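Print this page | E-mail this page
Search this site Enter keyword Go

Open Day at the Assefa Paper Mill, Gulton

15 May 2022

The Assefa mill opens its doors to the public once in the spring and once in August. I went to the spring one. The parking lot was full when I got there, so I left the car at the feed store across the road and walked back over the bridge. Visitors sign in at the old weigh station, where you get a paper badge and a pair of foam earplugs.

Our guide was Telma Barrientos, who runs the second shift on the smaller of the two paper machines. She took us first to the pulp room. The mill makes no pulp from wood anymore. It buys cotton trimmings from shirt and towel makers, and the bales come in by truck from Wongate. The trimmings are cut, cooked, and then beaten in water in long oval tubs. The tub we stood beside held 617 gallons. It smelled like wet laundry, and the floor shook a little.

From there we went up a steel stairway to the gallery over the paper machine. It is 300 feet long, and it was put in by the first owners, who also built the row of brick houses you pass on the way into Gulton. Pulp goes in at one end looking like thin milk. At the other end it winds up on a roll as dry paper. In between it passes over a moving screen, through felt presses, and around a long line of steam-heated drums. The gallery is hot. Take off your coat before you go up.

The mill's main product is heavy drawing and printing paper. It also makes the sheets for Buditz sketchbooks, and a lot of people on the tour seemed to know the name. A roll came off while we were watching, and two men moved it to the cutter with an overhead hoist. Telma told us the cutter blades are changed every nine hours, and that it used to be done by hand with a wrench as long as her arm.

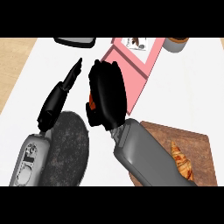
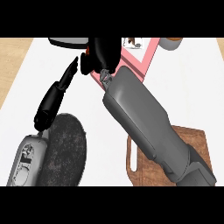
After the cutter comes sorting. Good paper is still checked by eye here. Geum-ok Ra has done this job longer than anyone else in the building, and she let us try it. She lifts a sheet by two corners, tips it toward the window, and drops it on one of two piles. I passed three sheets that she then pulled back out. One had a hair in it, one had a thin spot the size of a dime, and I still could not see what was wrong with the third. Rejected sheets go back to the beaters.

The sample room was the last stop indoors. The mill has kept a sheet from every batch of colored paper it has sold, and there are 3,187 of them in flat drawers, sorted by color and then by year. You may open the drawers but you may not take the sheets out. The blues have faded the most — some of the oldest are close to gray.

Behind the mill, Crisóforo Quintero and his daughter Amparo had set up a vat under a canopy and were showing people how to make a sheet by hand. The line was long, mostly kids. I waited and made one. You dip the mold, lift it level, and shake it once each way. Mine came out thick along one side. They press it and let you pick it up on the way out, still damp, between two pieces of felt.

The mill store is small and takes cash or cards. Seconds are sold by the pound and are a good buy if you don't mind a spot or two. Coffee and rolls were for sale by the loading dock until they ran out before noon.

The tour takes more than an hour and there are a lot of stairs. Ji-hoon Jin at the front office takes names for the August open day, and groups should call ahead.

Print this page | E-mail this page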